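I gave Skuvdale five episodes. Five, because everyone said the first two were slow and that it "gets going" after that. It's Thursday night, I have watched all five, and I'm still waiting for it to get going.

Yes, the lead is good. He was good in Flimholm too, back when he was playing the brother with four lines and a limp. But I don't buy the idea that he's suddenly a serious dramatic actor on the strength of a beard and a lot of staring at the sea. Half of every episode is him looking at water. The other half is people in a kitchen asking why he's been looking at water.

What bothers me more is the push behind it. Every write-up I read last week used the word "haunting," which makes me think it came out of the press kit. One of them praised the supporting cast without mentioning a single thing any of them did. Trudard, who make the thing, have done this before — remember Holanda? It was the show of the year in August and gone from the front page by the time the leaves turned.
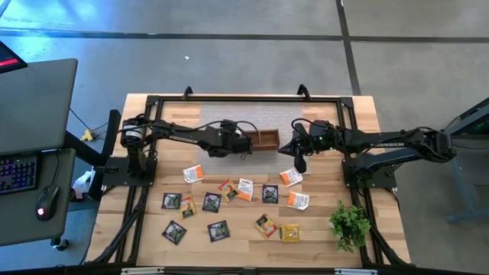
Dorrie in the comments on my last post says I'm missing the point, that the silence is the acting, and that I should go back and watch the ferry part again with the sound up. She has now seen the whole thing twice and cried both times.

Fine. I watched it again with the sound up. It's 39 minutes into the fourth episode and he does do something interesting with his hands when the ticket man calls him by his father's name. I'll give her that. I'd give her more if the next part weren't a dream sequence with a horse.

A second season is already ordered, naturally. He's said to be directing two of those episodes himself, and I'd like to know who thought the problem with this show was not enough of him.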